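Lista: Mesa y Vajilla (segunda mano, rastros y herencias)
Asunto: Re: Los platos rojos, ¿se usan o se miran?
De: Amancay Gallardo

Hsin-yi Kong escribió:

> Hola a todos:
> Retomo lo de mayo porque me quedé con la duda. Tengo un par de platos
> de vidrio rojo, de borde ondulado, comprados en la liquidación de
> Godoy, y no me decido a ponerlos en la mesa de diario. Me da miedo que
> el filo dorado se vaya con el estropajo. ¿Alguien los usa de verdad?
> Y otra cosa: ¿los apiláis con la loza o van aparte? Mi armario es
> pequeño y no quiero dedicarle un estante entero a dos platos.
> Un abrazo,
> Hsin-yi

¡Hsin-yi, úsalos, por favor! Llevo toda la tarde con la vajilla repartida por la mesa del salón y tu mensaje me ha pillado justo con los míos en medio, así que te contesto con calma.

Los míos también son de vidrio rojo, con el borde ondulado y esas estrías que suben desde el centro como los rayos de un sol de dibujo infantil. Me chiflan. Los saqué para decidir qué se queda y qué va a la caja de mi prima, y de momento no he metido ninguno en la caja, ya veis qué disciplina. Encima del mantel de florecitas quedan de maravilla. Yo antes pensaba que el rojo pedía mantel blanco y liso, y qué va, con lila y flores se anima todo mucho más.

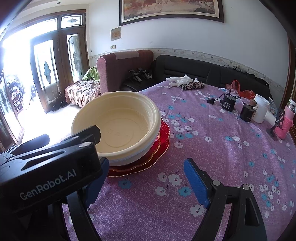
CÓMO LOS COMBINO

Los cuencos color crema, los de plástico, son mi pareja favorita para el plato rojo. Son anchos, bajitos, con el borde grueso y redondeado, y dejan asomar todo el festón del vidrio alrededor. Para una sopa o unas lentejas es una presentación preciosa y no cuesta nada. Además pesan poquísimo y no me preocupa apoyarlos sobre el vidrio, cosa que con los de cerámica sí pienso dos veces.

En la mesa de fiesta hago otra combinación: plato rojo grande debajo, plato rojo pequeño encima y el cuenco blanco de cerámica arriba del todo. La aprendí en un cuadernillo viejo de Steseck que alguien de esta lista escaneó hace tiempo (si fuiste tú, gracias otra vez, lo tengo imprimido y lleno de manchas). En la última comida de familia fuimos 16 y los platos dieron para la cabecera y poco más, pero todo el mundo preguntó por ellos.

LO DEL FILO DORADO

A mano, agua templada, esponja blanda y nada de polvos. El estropajo verde, ni acercarlo. Yo los lavo de uno en uno, con un paño en el fondo del fregadero, y los seco enseguida para que no queden marcas de cal entre las estrías. El lavavajillas lo probé una vez con un platito de Drovine que no me importaba demasiado y salió con el dorado apagado, como polvoriento. No he repetido. Microondas tampoco, por el dorado.

Para las estrías va muy bien una brocha de repostería vieja. Parece una tontería, pero la grasa se queda ahí metida y con la esponja no se llega.

GUARDARLOS

Van juntos, el grande debajo y el pequeño encima, con un círculo de fieltro entre los dos. Si no tienes fieltro, papel de cocina doblado. Con la loza yo no los mezclo: los cuencos blancos viven en la balda de abajo y los rojos en la de arriba, delante, para verlos cuando abro la puerta. En tu armario pequeño probaría a ponerlos de pie en un escurreplatos estrecho. El mío es de Urard, mide 31 centímetros de largo y le caben más platos de los que debería tener una persona sensata.

Y ya que preguntabas por las etiquetas en otro correo: a uno de los míos le sigue pegada la del precio, una redondita blanca con su código de barras, casi en el centro. Aceite de cocina, diez minutos de espera y la uña. Cuchillo nunca, que raya. 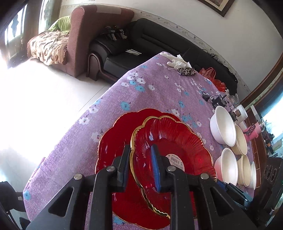 LO QUE ME FALTA POR DECIDIR

Los cuencos de cerámica. Entre blancos y crema tengo media docena sobre el mantel, y hay uno tirando a rosado que no pega con nada y que no pienso soltar. El blanco grande sería perfecto para ensaladas si no fuera porque ya tengo otro igual de grande en la cocina. ¿Alguien de la lista lo querría? Lo cambio encantada por un plato rojo suelto, aunque sea de otro tamaño o con el festón distinto. Los envíos los pago yo, y si no llega a 200 gramos de papel de burbujas es que no lo he embalado yo.

Hsin-yi, manda foto de los tuyos cuando puedas, por delante y por el reverso, que me muero por saber si son del mismo molde. ¡Y cena en ellos esta noche aunque sea una tortilla!

Besos,
Amancay

--
Para darse de baja, enviad un mensaje vacío a la lista con la palabra BAJA en el asunto.
Mensaje 2.976 del archivo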